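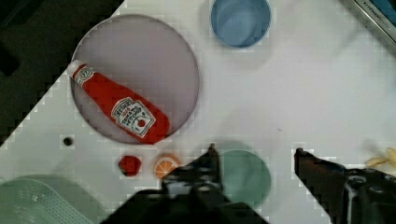

It was put to the workshop, in a comment pencilled beside the January entry, that drying times are being set by habit and that a joint left over a weekend is no stronger than one left overnight. The comment went on to ask whether the long clamping period could be dropped for the small wheeled toys, which are the ones borrowers wait for. The point is a fair one and has been taken up below.

Lirnville Toy Library, Repair Workshop
Entry of 08/06/2024
Subject: axle blocks, clamping times, and the state of the returns shelf

1. Stock position

The loan register stands at 254 items. Of these, 219 have been through the bench inspection for the current period and have been passed, repaired or withdrawn. The remainder are either out on loan or held in the Henare Street store pending collection. Items at Henare Street are not to be marked as inspected on the strength of the store's own check, which covers completeness only. The January entry is unclear on this and should be read with the present note.

Pretend kitchen items continue to be entered under domestic play. They are checked for splits, sharp seams and loose parts, wiped down and returned to their sets. No change.

2. Axle blocks: background

The pull-along wagons in the Banik series have given more trouble than any other part of the stock. The fault is nearly always in the same place. The axle passes through a beech block glued to the underside of the wagon bed, and the block comes away along the glue line when the wagon is sat on or pulled sideways over a threshold. The wood itself is seldom damaged. On most of those opened so far the old glue had stayed on the bed and left the block almost bare, which suggests that the block was dusty or had been handled when it was first fitted.

Earlier repairs were made by scraping both faces, applying fresh glue and clamping. Several of those repairs have come back. It is now thought that the scraping was at fault. A scraped face looks clean but is often glazed, and glue does not take well to it. The present method is to scrape only until the old glue has gone, and then to sand lightly with the grain on a flat board, keeping the block upright so that the edges are not rounded over.

3. The clamping question

The comment concerned time, and the trial was arranged accordingly. Offcut blocks of the same beech were prepared in the manner described above and glued to strips of birch ply with Corker white wood glue, which is the glue in ordinary use at this bench. One group was left in clamps overnight. The other was left from the close of work on Friday until the bench reopened. All were then loaded at the end of a short lever, adding weight in steps of 300 grams until either the joint or the wood gave way.

No useful difference was found between the two groups. In both, the wood tore before the glue line on the well prepared blocks, and the glue line failed early on the two blocks that had been deliberately left unsanded. The steps are coarse and the lever is home-made, so the figures have not been written up as strengths. They are sufficient for the purpose of deciding how long a wagon should sit on the shelf.

It follows that overnight clamping is accepted for axle blocks from today. The following conditions apply.

The bench room must have been heated during the day. The glue was slow and chalky on the cold mornings in January, and nothing in the present trial speaks to those conditions.

The clamps are to be brought up until a thin, even line of glue shows on all sides, and no further. Two of the January repairs had been squeezed so hard that there was very little glue left in the joint.

A wagon taken out of clamps is not to be loaded or wheeled about until the afternoon. It may be sanded, waxed and labelled in the meantime.

The longer period remains in force for rocking toys, for anything a child stands on, and for all joints in which a dowel has been replaced. The trial did not cover these and the comment did not ask about them.

4. Excess glue

There was some disagreement at the bench as to whether squeezed-out glue should be wiped away at once with a damp cloth or left until it has gone rubbery and lifted off with a chisel. Both were tried on the offcuts. Wiping left a pale film in the grain, which showed up badly under wax. Lifting left a clean corner, but only when it was done at the right moment; on one piece it had been left too long and a splinter of the ply came away with it.

The second method is preferred for visible faces. On the undersides of wagons either may be used.

5. Wheels and axle caps

The push-on caps supplied as replacements for the Banik wagons are slightly loose on the older axles. The cause is wear at the axle ends and the caps themselves are sound. Crimping the caps with pliers has been tried and is not to be repeated, as it raises a burr on the rim which cannot be dressed off without thinning the metal.

New axles have been cut from steel rod. They should be chamfered at both ends before the first cap goes on. Once the wheel is fitted there is no room to get a file to the end, and three had to be taken apart last week on this account. A gap the thickness of a playing card is to be left between the wheel and the block. Without it the wheel binds in damp weather and the wagon is dragged, which is hard on the glue line and brings us back to the fault described in section 2.

Squeaking wheels are to be treated with candle wax on the axle. Oil is not to be used. It creeps into the beech, darkens it, and makes any later gluing very doubtful.

6. Puzzles and trays

Four lift-out puzzles were dealt with this week. The knobs on two had worked loose and were refitted with the screw taken through from the back, the head sunk and covered with a glued disc of veneer. The screw must not be relied upon alone. A pull test by hand is to be made on every knob in the tray, including those which have not been reported.

The farm puzzle is still short of its goose. A replacement has been sawn from lime and is awaiting paint. The outline was taken from the recess with a soft pencil and thin paper, and then reduced by a hair all round. The first attempt was cut exactly to the line and could not be got out of the tray again without tipping it over.

It has been suggested that missing pieces should be replaced in bare wood so that borrowers can see which are original. This bench has no objection, but the matter affects the look of the collection and is left to the loans desk.

7. Labels

The printed labels do not hold on waxed surfaces. They are to go on before waxing, on the underside, and to be left clear of the wax by a finger's width. Several items have come back with the number unreadable and had to be identified from the register description, which in the case of plain brick sets is nearly impossible. A branded number has been proposed for bricks and boxes. A trial will be made on the lid of the old dominoes box, which is already cracked and is due for withdrawal.

8. Bench matters

The small sash clamp with the bent bar has been taken out of use. It was pulling work out of square and is probably responsible for the crooked block on the green wagon, which has since been knocked off and reglued.

The open bottle of Corker glue is to be finished before another is started. The date of opening should be written on the shoulder of the bottle in marker and not on the cap, as caps are exchanged when the nozzles are washed.

Sanding dust is again being swept towards the gluing end. The brush now hangs by the door and the sweeping should go that way.

9. Outstanding

Repeat of the overnight trial in an unheated room, with the same lever and the same steps.

Dowelled joints to be tried on a separate set of offcuts, once enough beech has been put by.

Axle rod to be ordered. Check the diameter against the older wagons before the order is sent.

Goose to be painted and varnished.

Wagons awaiting blocks are on the lower shelf, glued faces upwards. Please do not stack them.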